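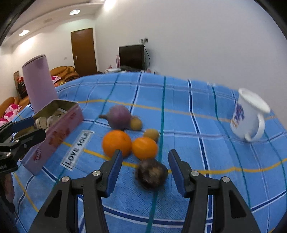 Kitchen and table assistant (part-time), Katside

Katside runs a small cookery room and shared table. We buy fruit and vegetables by the crate, sort them, cook some and put the rest out for people to take home. We are looking for one person to help with the sorting and to look after the tables.

Hours: 19 a week, including every Sunday morning from 7.30. The other shifts are agreed a month ahead.

Start: February

What you will do

Unpack deliveries and sort the fruit and vegetables by kind. Oranges, onions and small fruit all come to the table together and need to be separated before the session starts.

Check each item by hand and put aside anything soft or split. Soft fruit goes to the cooking side, split onions go in the compost.

Lay and clear the tables. We use cloths at every session, mostly checks and plaids, and they have to be shaken out, washed and ironed in between.

Keep the tins and labels in order. Tins are washed after use and dried before the lids go back on. Old labels come off the same day.

Write up what came in and what went out. This is done on paper, in the Yeoman book by the door.

What we are looking for

You should be able to lift a 6 kg crate and stand for most of a shift. Kitchen experience is useful but we will train someone who has none. A food hygiene certificate is needed within the first 40 days – we pay for the course. You will be working close to other people in a fairly small room, so please be someone who clears up as they go.

You do not need to drive. Deliveries from Jenetti and Kaletti come to the back entrance.

Who you will work with

Ilze Pētersons runs the sessions and will be your line manager. Ojārs Lūse does the ordering and is in most mornings.

How to apply

Send a page about yourself to Ott Sepp at the Katside office, or hand it in at the desk. Tell us which days you cannot work. We do not need a CV, but you can include one. Those we shortlist will be asked to come in for a paid two-hour trial shift, with tea and lunch provided.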